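# Notes: Denim in the Fusero linen and garment line (slot 4)

Start at 82 on the clicker, skip the title if the chair has already read it out.

**Slide 1. Scope**

- Talk covers folding and storage of heavy cotton twill at home. No knits, no shirts.
- Source is the Raltthorpe household survey: 3,658 garments logged, 110 homes.
- Say up front that "jeans" means full-length adult jeans. Shorts were logged separately and are not in the totals.

**Slide 2. Why denim folds badly**

Twill has a diagonal rib and resists a crease that runs across it. Thickness is the larger problem. A single layer lies flat, but a felled seam is several layers of cloth with two rows of thread through it, and the hem adds more. Stack those on top of each other and the pile leans.

Pause. Ask who folds on the bed. Expect most hands.

**Slide 3. Working surface**

Most homes in the survey fold on the bed, on top of whatever cover is there. A duvet gives under the hand, so a fold pressed into it springs back when released. Jeans laid on a slant across the cover need to be squared up before the first fold. Use the long seam as the straight edge, as the waistband curves and can't be trusted.

Leave the photo up while talking about the seam. Blue denim on an orange duvet, double stitching along the folded hem edge. Point to the diagonal run of the long seam.

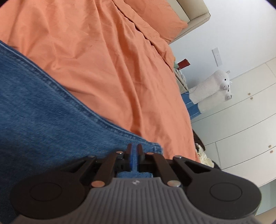
**Slide 4. Fold sequence**

1. Lay one leg over the other, outseams together.
2. Pull the crotch point in so the edge is straight.
3. Hem to waistband, stopping short by the width of the band.
4. Fold in thirds for a drawer, in half for a shelf.

Step 3 gets questions. Stopping short keeps the hem off the waistband, so the two thickest parts do not sit together.

**Slide 5. Storage**

- Drawer: on edge, fold facing up.
- Shelf: alternate direction with each pair.
- The Phillips divider fits the deeper drawer only. Check the inside height, not the front panel.

**Slide 6. Open points**

Stretch denim was not split out in the log. The Stirnonness repeat in January has a column for it. Faded pairs may crease differently from new ones; no data yet, don't get drawn into it.

Handout is at the side table. Questions until the bell.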